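The Long Way to a Finished Kitchen

By the time I pulled into Morkmont one wet March morning, I had already heard the story of the Dela Peña kitchen three times, from three people, and each of them told it with a different villain. In one it was the plumber. In another it was the floor, which slopes toward the river like everything else in town. My favorite version blamed the stove, a hulking secondhand thing that sat on the back porch for two winters while the family cooked on a camping burner and got very good at soup.

Alfredo Dela Peña laughed when I told him this (he laughs easily, and he had put a plate of warm rolls in front of me before I had my coat off). "It was me," he said. "I kept changing my mind! I'd stand in there at six in the morning with my coffee and think, well, what if the sink went over on that side?"

I have a soft spot for people who change their minds about kitchens. My own parents moved our refrigerator so many times that there was a permanent trail worn into the linoleum, and when they finally sold the house my mother cried over that trail more than she did over the garden. So I came to Morkmont ready to like everybody, and I did.

The town has a lot of old houses and not a lot of money, and what you find there are kitchens that have been fixed up a little at a time by whoever happened to be living in them. You'll open a drawer and find it was built for a different cabinet. You'll find a pantry door that used to be a bedroom door, with the pencil marks of somebody's growing children still on the inside edge. Alfredo's has marks like that, going back long before his family came, and he painted carefully around every one of them.

What got him unstuck in the end was his neighbor Hinata Kinoshita, who had redone her own kitchen over on Molefe Street and spent 26 months doing it. She told him to stop drawing and start cooking. Make a big dinner, she said, the biggest you can manage, and pay attention to where you bump into each other. So he did, for cousins and in-laws and a few people from work, and before the rice was done he knew that the sink should stay put and the table had to go.

"I could have saved myself two winters," he said, passing me the butter.

Hinata's advice on money is just as plain. She set aside $2,000 for the counters and then spent $300 of it on a good light over the stove, and she'd do the same again tomorrow. Pale surfaces were her other big love, and she'll talk about them for as long as you'll let her, especially with a strip of wood somewhere nearby to keep things from feeling chilly.

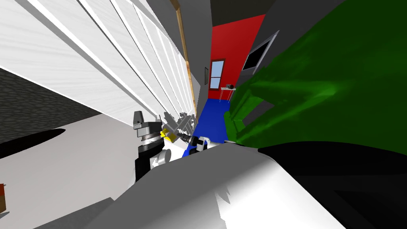
White slats, a narrow wood trim and a dark speckled surface in a computer rendering.

Alfredo went another way and painted his walls a deep yellow, the color of the rolls, more or less. The stove came in off the porch at last and he gave it a proper scrubbing. His aunt, who is 77 and had opinions about the whole business from the start, christened it with a pot of chicken adobo and wouldn't let anyone else near the spoon.

I stayed a good deal later than I had meant to. There was more coffee, and then there was the soup, which they still make, camping burner or no camping burner, and I went home with a jar of it wedged between my boots on the floor of the car.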